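How I Compare Two Hand-Held Grippers With One Shelf and a Few Books
Posted Jan 24, 2024

I get asked a lot how I decide which gripper to keep on the bench, so I finally wrote down the routine. You need a shelf, a couple of books of different sizes and a free afternoon. That's it! (Okay, and a notebook. I keep forgetting the notebook.)

The two I've been swapping lately are the Potari, which I've had for ages, and the newer Sadowski. Both are the kind you hold and squeeze yourself, with a camera on top and a marker so the software can work out where your hand is.

Step 1: Check what the camera sees
Before you pick up anything, reach toward the shelf and save a picture. You want the pad, the finger and the target all in view. If the housing eats half the picture, loosen the mount and tilt it now, or you'll be sorry after 400 grabs. I also like having a window on one side, so I can see how the exposure copes with daylight next to white shelves.
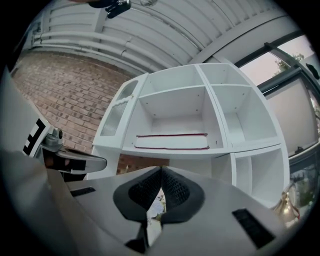 Gripper camera view of the shelf, with the honeycomb pad up front and one book waiting.

The wide lens bends straight lines like crazy. Run your calibration first and don't judge anything by eye.

Step 2: Start with one hand
Put a thin book flat near the front of a shelf and try to slide it out. Do it 11 times with each gripper, same book, same spot. Write down every slip, even the tiny ones where you caught it. A softer pad will forgive a bad angle, but it can also drag on the cover, so note that too.

Step 3: Go big, use both hands
Now grab the heaviest hardcover you own and lay it on a low shelf. Come in at the two near corners, one gripper on each, and squeeze gently before you try to move it. I keep my elbows in and let my forearms do the steering.

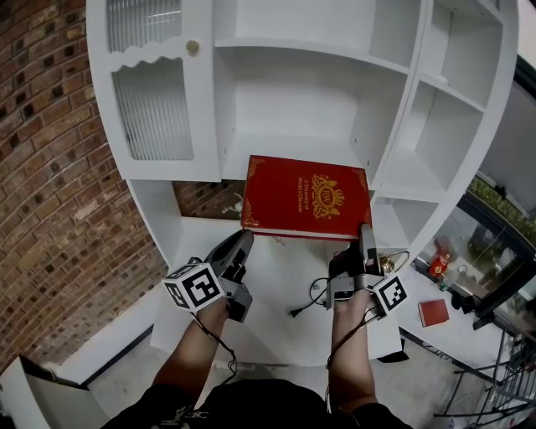
Go slow on the squeeze. If one side pushes harder than the other, the book wants to turn, and you'll feel it in your wrist before you see it in the data. Route your cables down along your arms and leave slack at the elbow. Mine were too short in March and I kept pulling a plug out mid-run, which was maddening.

Step 4: Look at the tracking
Load both recordings into Endside (or whatever you use) and scrub through. Look for jumps in the marker position, mostly when you turn your wrist. I throw out any run with a gap longer than a blink.

If you're sending your recordings to the Bendberg folder, put the gripper name first and the book second.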